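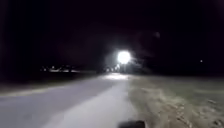
Diston Lane Residents' Association
Minutes of the general meeting, 5th March, in the back room of the library

Chair: Boonmee Chaimongkol
Minutes: the secretary, under mild protest
Apologies: the Hattoris, both of whom have colds, and the ward councillor, who has a prior engagement, as he did last time.

1. Minutes of the previous meeting
Accepted, after the word "shouting" in item 4 was changed to "discussion". The secretary asked that her preference for the original be recorded.

2. Matters arising
The lost casserole dish from the spring lunch has been found. It was at the Chair's house. He said he had been minding it.

3. Street library
The street library on the corner of Seler Street continues to fill up with diet books and a single volume of an encyclopaedia, H to J. Several members said they would like to read something else. It was pointed out that they would need to put something else in. The door hinge has rusted and now sounds like a goose. Moved that the hinge be oiled. Carried.

4. Verge planting
Long item. The council has replied to our letter about native grasses on the nature strip. The reply runs to 22 pages and says that we may plant them, provided they do not grow. More exactly, nothing over knee height, nothing within reach of a driveway, and nothing that might be mistaken for a weed by the mowing contractor. The contractor was widely felt to have a broad idea of what a weed is, having taken out the kangaroo paw at number 614 last September along with its label and its stake.

A member asked whose knee. The Chair said he would write and ask.

There was support for starting at the Seler Street end, where the soil is better and the neighbours are keener. There was also support for starting at the other end, from the people who live there. Left with the planting group, who are to come back with a plan and preferably a drawing.

5. Money
The account stands at a little less than last time. We have applied for a neighbourhood grant of $3,000, which would cover plants, mulch and the hire of a water cart. The form asked us to describe our "governance journey". The secretary wrote that we meet in the library and someone brings slices. No word yet.

The Flosex drip hose bought for the trial bed has arrived in the wrong size. The shop will swap it if we can produce the receipt. Members were asked to look in their cars.

6. Barking
The dog in question was discussed warmly. Its owner was present and said it was only being friendly. It was agreed that it is very friendly at five in the morning. She will try keeping it in the laundry overnight and report back.

7. Street party
To be held again, by popular demand, though not with the same band. Trestle tables can be borrowed from the bowls club if returned clean this time. The road closure form needs 2 signatures from each side of the lane. A motion to ban recorder solos was moved, seconded, and withdrawn once it was learned that the soloist's grandmother was sitting in the second row.

8. Other business
The green bin went out in the wrong week again. This was everyone.

A new resident asked if there was a roster for anything. She is now on it for slices.

The Chair reminded members that the library locks its doors at nine and that the librarian would like to go home. Meeting closed at ten to nine. Next meeting to be put on the noticeboard, once the key to the noticeboard has been found.

Actions
Oil hinge: the Chair
Write to council regarding knee: the Chair
Plan and drawing for verge: planting group
Receipt for hose: all, check gloveboxes
Road closure form: secretary
Return casserole dish: the Chair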